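Keep the Old Desktop a Little Longer
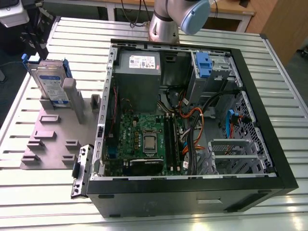

OPINION | HOME & MONEY

28 September 2023

My desktop is old enough that my nephew calls it "the furniture," and I'm not getting rid of it. I've had this argument at two family dinners now, so I may as well have it with you too.

It started in April, when the thing got slow. I mean go-make-a-sandwich slow. I took it to Ziółkowski, the repair place in Falholm next to the bakery (dangerous location, I always come out with a poppy seed roll), fully expecting to be told it was time. Everybody I'd asked had already said so. Get a new one, they're 500 dollars, why are you even thinking about it?

Well, I was thinking about it because 500 dollars is a lot of money to me! And what do I do on a computer? I write letters, I pay the gas bill, I keep too many recipe tabs open and I lose at solitaire. My needs haven't changed in years. The web pages got heavier, sure, but I didn't.

The shop charged me 15 dollars to look at it and then 100 for a new drive and the labor. That was the whole bill. It starts up before I've found my glasses now.

What bugs me is how quickly we all jump to replacing. We don't do it with a car that needs brakes, or a coat with a busted zipper (okay, some people do it with coats). But a computer gets sluggish and suddenly it's a dead thing that has to leave the house. I think it's the closed box that does it. Most of us have never looked inside one, so any trouble in there feels like a mystery, and a mystery feels expensive.

I do get the other side. If you edit video or play big games, you need the muscle, go buy it. And a machine that can't get security updates anymore shouldn't be anywhere near your bank account, I won't argue with that one. There's also a point where the repairs add up and you have to let go.

But ask first, is all I'm saying. Call a local shop, get a price, sleep on it. Mine's humming away under the desk as I type this, and I still have most of that 500 dollars. Some of it went to the bakery.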